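Board index » Learning from demonstration » Data collection
Topic: Episode boundaries for two-hand tray handling – trim the idle or keep it?

hexkey_liam
Posts: 35

We are gathering teleoperated examples for a tray handling task at the Toltska site. Two arms, two anthropomorphic hands, black insole-shaped trays on a yellow table. The policy takes the head camera plus joint positions. Target is 2299 accepted episodes, of which we have 400.

Question is where an episode should start. At present the operator presses the pedal, settles the hands over the table, then goes for the first tray. The settling part is anything up to five seconds. Our first policy, trained on the 400, learned to hover very well. It gets to the ready pose and stays there for a long while before committing, and on some runs it never commits.

Options as I see them:
a) trim everything before the first deliberate motion
b) keep it and weight those steps down
c) leave the data alone and fix it in the model

I favour (a). Has anyone done this at a similar scale and regretted it?

---

brackish
Posts: 400+

(a), with a velocity threshold on the wrist and not the fingers. Finger encoders chatter at rest and you will end up with cuts in odd places. Keep a few frames of stillness before the cut so that the policy has seen the start pose at zero velocity.

We did this on the Desjardins set. Hover went away after retraining. No other changes to the recipe.

---

ottoline_m

I would not trim. The pause before a grasp is where the operator decides which tray to take and which hand to use. If you cut it out, the model sees a hand that already knows where it is going, and at run time it has to start from a state it has hardly been shown.

What is your action chunk length? If it is short, a policy will copy stillness because stillness is the best guess of the next step. Lengthen the chunk before you touch the data.

---

brackish

The decision isn't in the joint positions though. The operator is thinking, the arm is not moving, and the recorded action is "stay put". You cannot learn the choice from that, only the staying put.

---

ottoline_m

You can learn that a still hand over a tray is followed by a descent, provided the chunk spans both. That is my point about length. Trimming hides the symptom and you will meet it again in the middle of an episode, when the operator pauses between trays. Are you going to cut those as well?

---

hexkey_liam

Chunk is short, yes. Inherited from the Zerkasa config and never looked at. Mid-episode pauses do exist, mostly before the second tray.

---

pallet_nine

Different question. How are you varying the start pose? We had the same stalling and put it down to the operators, but when I plotted the first frames every hand was in nearly the same place. The policy had one strong memory of that pose and very little on either side of it. Could you post a head camera frame from near the start?

---

hexkey_liam

One from an episode I had open for labelling.

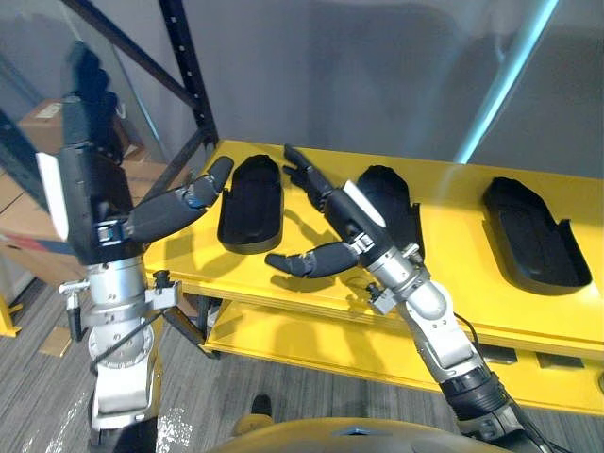 Head camera, both hands over the table, three trays. Right hand above the middle one.

Start pose is not randomised beyond whatever the operator does naturally. Trays are moved by hand between episodes, no script.

---

pallet_nine

Thanks. Two things, neither of them the start pose.

The right hand is hiding most of the front half of the middle tray. If a lot of your hover frames are like that, the policy is being asked to pick a descent point on something it can barely see. I'd stall too.

Also black hands over matt black trays. The yellow gives you a good outline against the table, but where hand overlaps tray there is not much contrast to work with. Do you have wrist cameras?

---

hexkey_liam

Not in the current observation set. Adding them would mean re-recording, or training on a mix with a missing view.

---

brackish

Don't mix. We tried masking the absent view on part of the Desjardins set and the policy leaned on whichever camera was always there.

Cheaper fix is in the operator instructions: approach from the side, palm back, keep the near end of the tray in view until the descent starts. Goes in the protocol sheet and costs you nothing for the remaining episodes.

---

ottoline_m

Agreed on the approach. Still disagree on trimming. If you change the approach, the old 400 and the new episodes will have different hover behaviour anyway, so put a flag on them now while you remember which is which.

---

tin_whistle

Whatever you decide, do not trim destructively. Store the raw episode and write start and end indices to a sidecar. The Drinidberg people overwrote theirs and had no way back when they changed the chunk length.

---

hexkey_liam

Raw is kept, indices only. Already the case.

Plan for now: same 400, two runs. One trimmed on wrist velocity with the short chunk, one untrimmed with a longer chunk. New approach wording goes to the operators this afternoon and those episodes get a separate tag. Will post stall counts for both when the October training slot is done.

---

ottoline_m

Run trimmed plus long chunk as well, or you won't be able to separate the two.

---

hexkey_liam

Three runs then. Noted.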